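Condiment bench, March, started 9 a.m.

Lindsay wants the white-topped glass jars adopted for everything on the shelf, on the grounds that Fellstead sells them as "no-drip, no-dust." I have my doubts. Plan is to look at what collects where lid meets glass, and whether the tops are worth the money over the plain jars from Ornard.

Bench as of first look: the one with the amber stuff out on the wood table, crumbs on the wood near it. A thin gold line all the way along the join, as far as I can see it. Not what I'd call no-dust.

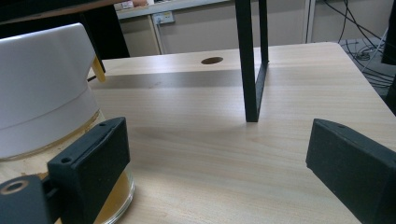
Yellow powder, dark mat

Same kind of story. There is a ring of yellow just under the cap, and the jar is nowhere near full, so I can't blame overfilling. Kiri says it is only static and will wipe off. Maybe. I'd like to see it wiped and then see it stay clean before I write that down as a result.
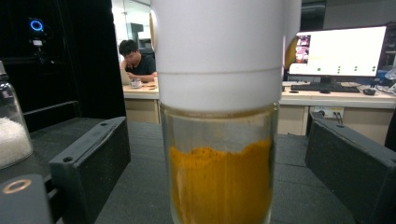
The brochure claims the seal holds for 605 openings. No word on who did the opening, or what was in the jar. Fine powder and sticky stuff are different problems and I don't trust one number for both. Asked Kanchan to write to Fellstead for the test sheet – no reply yet.

Table for the pouring trials: plan is the stretch in front of the cable hole. The shadow across it will make yellow specks hard to spot, so I'd move the lamp first. Darcy thinks I'm fussing.
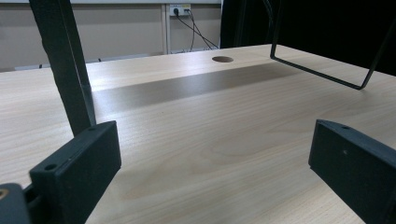 Wood table, cable hole at the back, shadow band.

Still to settle is the little yellow tab on the top. Lindsay calls it a spout. Could be a lip, could be a pull. If it is a spout I want to know how anyone cleans it.
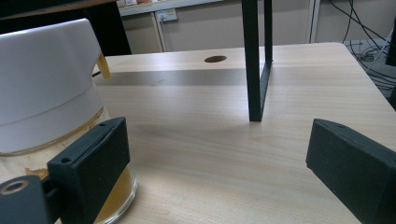
TO DO
Wipe two jars, leave overnight, look again. Weigh before and after. Heiðrún has the good scale. No order for six more until then.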